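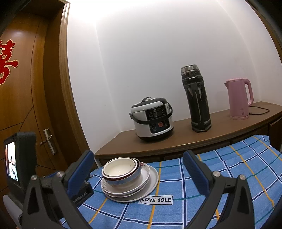 Last April a customer wrote to tell us our bread tasted like the kind her aunt used to bake, and could we please never change it. We printed that email and taped it up over the mixer. So hello from Clumia! I started this bakery in my own kitchen with 2 loaf pans and a rye starter I'd been feeding for years, and I still do most of the early shifts (I like the quiet, and I like the radio loud).

We moved into the old Girnell building when my oven at home gave up. It needed a lot of scrubbing, plus new wiring, and the front door still sticks when it rains – give it a good shove. These days we bake some 100 loaves on a weekday and more on Saturdays. The dark one is called Ķēniņš, a Latvian word for king, and it takes 30 hours from first mix to cooling rack. It's my favorite by a mile, especially with cold butter and a bit too much salt. 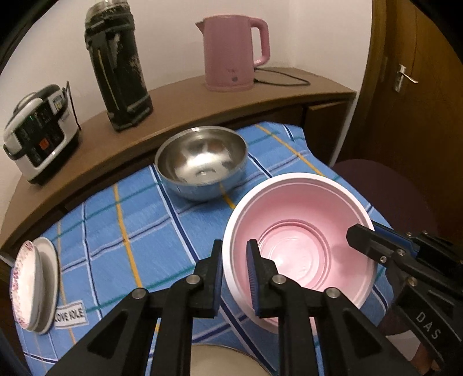
Can you order ahead? Call us before noon the day before and we'll put your name on a bag.

We also do seeded rolls, a plain white sandwich loaf for the kids, and a caraway stick that sells out before I get one myself. Everything is made with flour, water, salt and starter, though the sandwich loaf gets milk and a little honey too. If you have an allergy, please ask at the counter and we'll go through the recipe with you.

Parking is behind the building, next to the Botex sign. Come hungry!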